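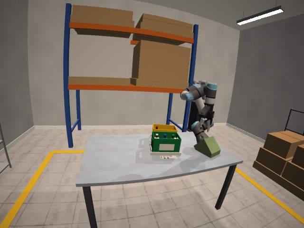 4. The bottle crate task

Before you let the arm work with real crates in your shop, run the task in the simulated storage room of Etis. A mistake there costs you only a restart.

4.1 Prepare the run

1. Open the room file and wait until the table, the arm and the pallet rack are all loaded.
2. Check that the crates stand on the table and that the bottles are inside them with the caps up.
3. Set the speed to 32 percent. Do not go higher on the first day.
4. Set the number of tries to 6.
5. Press Start and keep the log window open.

Note: The crate type is chosen by color in the menu. Green and yellow crates are separate entries, also when their size is the same.

4.2 Read the result

1. When the run has ended, open the log and look for the line "Crate task".
2. A try is counted as good only if the bottle is back in the crate and the crate did not move from its place.
3. If 3 tries or more have failed, go back to step 2 of section 4.1 and check the position of the crates first.
4. Error 563 means that the fingers closed on nothing. Lower the grip height by one step and repeat.

CAUTION: A good result in simulation is not a permission to work without a person nearby. Real bottles slip, and real crates get bent corners.

4.3 What you can expect today

Customers often ask us if the arm can take over the sorting of empties completely. Our answer for now is no. In the Bjarnason shop in Sirkenwood it moves single bottles between open crates well, when the crates always stand in the same place. Crates pushed tightly together are still difficult — the arm sometimes takes hold of the rim and not the bottle. Wet bottles, loose caps and bottles lying on the side should be left to the staff.

Household use is not supported. A kitchen changes every hour, and the present version needs a table that stays as it was.

Note: If you change the table height, repeat the whole of section 4.1. Old logs are not valid for the new height.

Etis set-up guide, Dristerthorpe, 7 January 2021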